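Notebook > Relocation desk > Working notes

November, 9 pm, still at the bench with cold tea

Picking up where I left off on the arrivals pack for people moving to Tultwood. Keler sent back the second draft with comments all down the side, and most of them are fair. The big one is that we spend two pages on the old town and the lake and about four lines on how you get a lease signed, when that's the thing people write to us about in a panic at midnight.

So today I rewrote the housing part from scratch. I went through the old inbox first (300 messages, my eyes are done) and sorted them by what people wanted to know. Deposits came out on top by a mile, then registering the address, then schools, then a long tail of stuff like where to get a couch delivered on a street with no parking. I'm keeping the couch question in. I love the couch question.
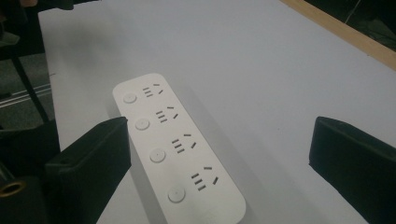

How long does it take to find a rental in Tultwood if you start from abroad? Plan on 8 weeks for a family place and a bit less for a studio, and book somewhere short-term for the first month so you can go to viewings in person.

That's the wording I want for the short version on page one. The old text said "it depends," and then went on for a whole paragraph proving it. Keler circled it twice.

Next, the temporary housing list. We had 20 places on it and I called every one this afternoon. 16 still take bookings by the month. The others have either gone over to nightly guests or don't pick up, so out they go. Wojcik runs two of the good ones, over by the tram depot, and they've changed their rule on pets - cats are fine now, dogs need a note from the last landlord. Need to fix that in the table AND in the footnote, I missed the footnote last time.
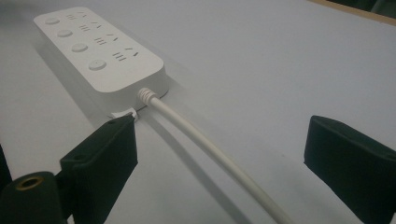
The other thing with the Wojcik places is that the heat is included but the internet isn't, and the listing makes it sound like both are. I've put that in bold. Two families got caught by it last winter and I don't blame them one bit, I read the listing three times myself and would have guessed wrong.

Moving companies: Morkeo wants to be listed as our "preferred" mover. I'm not keen. They were great with the last two arrivals, on time and nothing broken, but I'd still put them in with everybody else in alphabetical order and let people get their own quotes. Will raise it with Keler before I write back.

Still to do:
- neighborhood map, the north side is missing the new school
- check whether the address form can be turned in by mail yet
- shorten the bit on trash sorting (it's a full page, come on)
- ask if the spouse job club still meets at the library

One more thought on the tone. The draft keeps telling people how charming Tultwood is, and by the time they get this pack they've already taken the job! They want to know which office opens at 7:30 and what papers to bring. I cut the fountain paragraph and moved the festival dates to the back. If someone misses the fountain we can talk.

Printing a test copy tomorrow, single-sided so there's room to scribble on the backs.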